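Claden Flustus Hand-Held Gripper Kit

Equipment for recording cloth and garment handling

The Flustus is a two-finger gripper that a person holds and works by hand. It is meant for teams that are planning a robot cell for soft goods and want recordings of the task before they spend money on an arm. Most of our buyers start with folding, sorting or bagging clothes.

This page covers what the kit includes, what it costs, and what else you should put in the budget.

What is in the kit

One gripper with a ribbed center plate and two linkage fingers
Blue finger pads, fitted, plus one spare pair
Camera mount and camera
Charging dock and cable
Hard case

The pads are the part that matters most for fabric. They have a textured face, and they close from both sides so that the cloth bunches between them. Fleece and other thick knits give the pads plenty to hold. Thin lining fabric is harder, and the operator should take a larger fold of it. 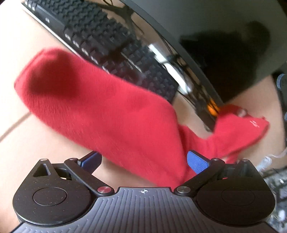 Price and lead time

Single kit: $1,103
Spare pad set: $124
Extended service plan, per kit: $797

Prices do not include shipping or tax. Kits are built to order. Orders placed before the July shutdown are shipped before it; orders placed during the shutdown go into the queue in the order received. We accept purchase orders from schools and companies with an account.

Quantity pricing begins at 4 kits. Ask for a written quote if your purchasing office needs one, and tell us if the kits are going to more than one address. Each address is billed for its own shipping.

Planning the work area

You do not need a special table. An ordinary desk will do if a full-size garment can lie on it with the sleeves out. Before you order, lay out the largest item you plan to handle and measure it. Leave room beyond both sleeves for the operator's hand and the width of the gripper.

Desks that are also used for office work can be recorded as they are. If your finished cell will have a clear surface, move keyboards and cables off the desk for at least part of your sessions. If the cell will go into a busy space, leave them.

Watch the light. A screen or window facing the camera can wash out part of the picture. Turn the monitor off, or move the garment to the other side of the desk.

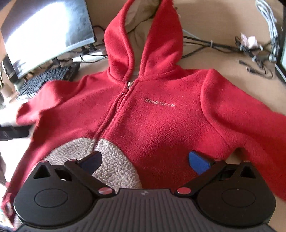
Choosing garments

Budget for clothing as a separate line. Buyers often forget it. We suggest a mix of plain items and items with hoods, zippers and linings. A hooded jacket is a good first purchase, as it has several layers and more than one texture, and the hood has to be dealt with before the body can be folded.

Buy two of anything you expect to use heavily. Keep one unwashed for comparison. Write the size and fiber content in your session log, as the care label may become hard to read.

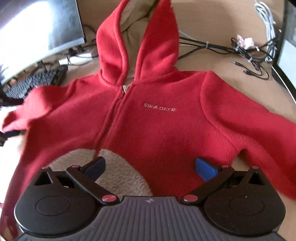
Red fleece jacket with sherpa-style lining, laid out front side up.

Operator time

Labor will usually cost more than the kit. A new operator needs a short practice period with the fingers open and closed on a flat garment, then on a bunched one. Plan breaks. The kit can be used in either hand, and we recommend switching during long sessions.

Decide early if a second person may touch the garment during a recording. Both ways are useful, but mixed sessions should be labeled so they can be separated later. 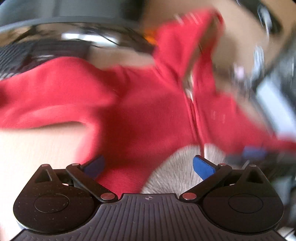
A buyer at Fakis wrote to us that they had priced three arms before buying a kit, and that they would do it in the other order next time. The garment work took them longer to plan than the arm did, and the spare pads should have been on the first purchase order.

Moving to an arm

The Flustus pads also fit the Pētersons wrist adapter, sold separately. The adapter is quoted per project. Send us the arm model and the mounting pattern, and allow time for a drawing check before you commit to an installation date.

Returns

Unused kits may be returned in the original case. Worn pads and opened spare sets cannot be returned. Contact Claden sales for a return number before shipping anything back.

Prices on this page last updated November 29, 2022.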